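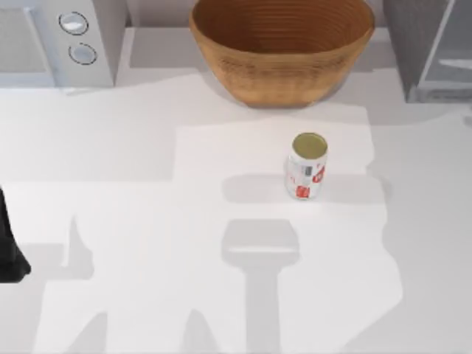
4장. 단행본 등록과 서가 배치

이 장은 Gruva에 만화책을 등록하고 서가에 자리를 정해 주는 과정을 다룹니다. 3장에서 계정을 만들지 않고 건너뛰신 분은 돌아가십시오. 기다리겠습니다.

4.1 첫 권 등록하기

1. 메인 화면에서 [새 책]을 누릅니다.
2. 뒤표지의 바코드를 읽힙니다. 형광등이 반사되면 책을 조금 기울이십시오.
3. 제목, 권수, 판본이 맞는지 확인합니다. 초판과 개정판이 뒤바뀌는 일이 가장 잦습니다.
4. 보존 상태를 고릅니다. '새 책 같음'은 비닐을 뜯고 한 번 읽은 책까지입니다. 라면 국물이 튄 책은 본인이 아무리 아껴도 '보통'입니다.
5. [저장]을 누릅니다.

참고: 바코드가 없는 동인지나 옛 대여점 책은 [직접 입력]으로 등록합니다. 대여점 도장이 찍혀 있으면 비고란에 적어 두십시오. 반납 기한은 입력하지 않으셔도 됩니다.

4.2 시리즈로 묶기

1. 목록에서 같은 시리즈의 책을 모두 선택합니다.
2. [묶기]를 누르고 시리즈 이름을 적습니다.
3. 빠진 권은 회색 칸으로 나타납니다. 칸을 길게 누르면 구매 희망 목록으로 넘어갑니다.

한 묶음에는 80권까지 들어갑니다. 그보다 긴 시리즈는 '1부', '2부'로 나누십시오. 작가가 연재를 끝낼 생각이 없어 보이면 처음부터 나누는 편이 낫습니다.

주의: 외전을 본편 묶음에 넣으면 권수 순서가 틀어집니다. 외전은 따로 묶은 뒤 [연결]로 이어 주십시오. 외전이 본편보다 재미있더라도 마찬가지입니다.

4.3 서가에 배치하기

1. [서가] 탭에서 책장 모양을 고릅니다. Busum형은 칸 높이가 일정하고, Rasik형은 칸마다 높이를 바꿀 수 있습니다.
2. 선반 수를 입력합니다. 책장 하나에 최대 10단입니다.
3. 시리즈 묶음을 원하는 단으로 끌어다 놓습니다.
4. 단 끝에 빨간 줄이 생기면 책이 넘친다는 뜻입니다. 다른 단으로 옮기거나, 책등이 안 보이게 두 줄로 꽂는 [이중 배치]를 켭니다.

주의: [이중 배치]를 켠 단의 뒷줄은 화면에서도 잘 안 보입니다. 이미 가진 책을 또 사는 경우는 대개 이 뒷줄에서 시작됩니다. [중복 알림]을 함께 켜 두시기를 권합니다.

4.4 정리 모드

이사나 대청소를 앞두고 처분할 책을 고를 때 씁니다.

1. [정리 모드]를 켜면 책이 한 권씩 나타납니다.
2. '남김', '보류', '처분' 중 하나를 누릅니다.
3. 끝나면 처분 목록을 파일로 내보냅니다.

'보류'는 한 번에 16권까지만 고를 수 있습니다. 이전 판에는 제한이 없었고, 시험 사용자 한 분이 장서 3905권을 전부 보류하셨습니다.

참고: '처분'을 눌러도 기록은 휴지통에 남습니다. 종이책은 해당되지 않으니 내놓기 전에 책갈피와 비상금을 확인하십시오.

4.5 백업

Ross 형식으로 저장하면 표지 사진과 감상 메모가 함께 보관됩니다. 표 형식으로 저장하면 제목과 권수만 남습니다. 기기를 바꿀 때는 Ross 형식을 쓰고, 새 기기에서 목록이 제대로 열리는지 확인한 다음 옛 기기를 초기화하십시오.

문의: 앱 내 [도움말] > [문의하기] | © 2021 Gruva | 맨 위로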